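Budgeting for round two (or: where the money goes when it isn't arms)

2022-01-11

So the big purchase is done and behind us, and I promised in December that I'd write up the next one before we spend it instead of after. The arms ate nearly the whole first budget. What's left for this round is $789, and I have a list that comes to a good deal more than that.

I had three quotes open all week. Vandholm wants $300 for a set of replacement fingers, which felt steep until I priced the Osberg ones and then it felt fine. Clornura sells a cable kit with proper strain relief, and I keep going back to it. Our cables loop down the outside of each arm and I'd love them tidier - every loop is one more thing to catch on a door handle.
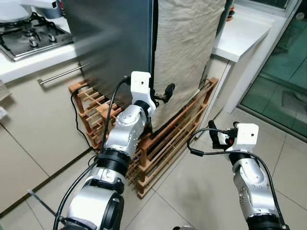 The other thing I got wrong last time was shipping. I had it down as a rounding error! Heavy boxes are not a rounding error, and neither is the return trip if a part is wrong. This time I'm keeping $20 a box in the sheet as a minimum and asking for the real number before I click anything.

Then there's the question of spares. My rule used to be that we'd buy a spare when something broke, but waiting on a part is the most expensive way I know to own a machine. You still pay for the space and the power and your own evenings, and you get zero hours of work for it.
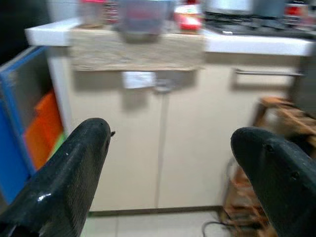 Wrist camera on the move, counter and cooktop up ahead

I did look at better wrist cameras. Tseng has one I like a lot, with a faster shutter, and it costs $700. For one! We have two wrists, so you can do that math yourself. It would help with the smeary pictures when the arms are moving, but so would moving the arms slower, and slower is free. Parked until summer.

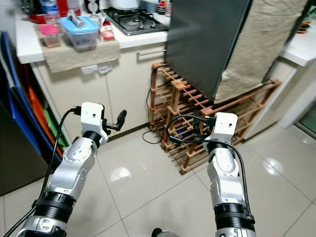 Both arms facing the fridge on its rack

Space is the line I never used to budget for at all. A small kitchen is a great place to try things out, but two arms take up a lot of floor, and if you're planning your own setup I'd measure with the arms stretched out before you order (I measured them folded, like an optimist). Leave room for yourself too.

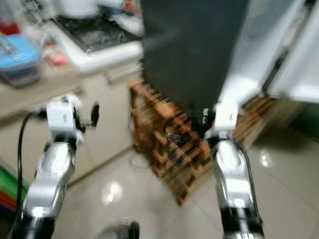

Workshop Notes, No. 20

Where I've landed for now: the Vandholm fingers, the Clornura cable kit, and whatever remains goes in the spares pot. No new cameras, no fancy stand. I'm still waiting to hear back on the lead time for the fingers, and if it's longer than a month I may split the order and get the cables first. If you've bought from either shop, tell me how the packing was - I've had one bent bracket already and I'm not keen on a second.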